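The shirts she can't give away

When Tegwen Llewellyn opens her front door in Flalby, she is already apologizing for the hallway, and then she puts the kettle on and forgets to be sorry about any of it. She has been mending and remaking clothes since she was a girl, and she can talk about a plain black T-shirt for as long as you care to sit there.

"People think black is easy," she says. "Well, you try finding a dropped stitch in it after supper!"

Her mother taught her on a heavy old machine that came with them from Gullau, and she still keeps a drawer of its needles – 4 packets, all the wrong size for anything she owns now. "I can't throw them out. I'd feel her looking at me."

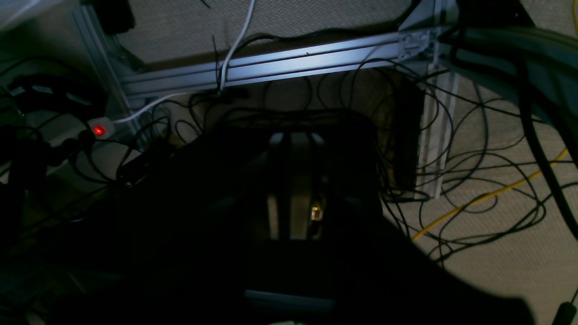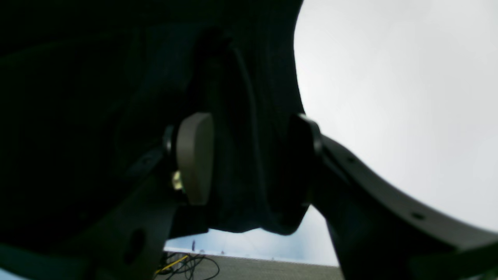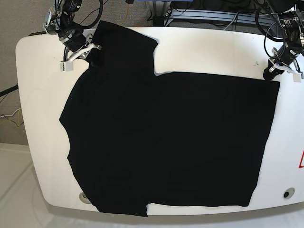 Washing, drying and leaving well alone

Her advice on keeping black cotton black is simple enough: turn it inside out, wash it cold, and keep it away from the dryer. She learned that last one in September, when a favorite came out fit for a child of six. "I did cry a little," she says, pouring more tea, "and then I made it into two cushion covers, and my neighbor Mrs. Wojcik has them on her porch."

Would she ever sell her work? She laughs at that, and goes off to look for the cookies.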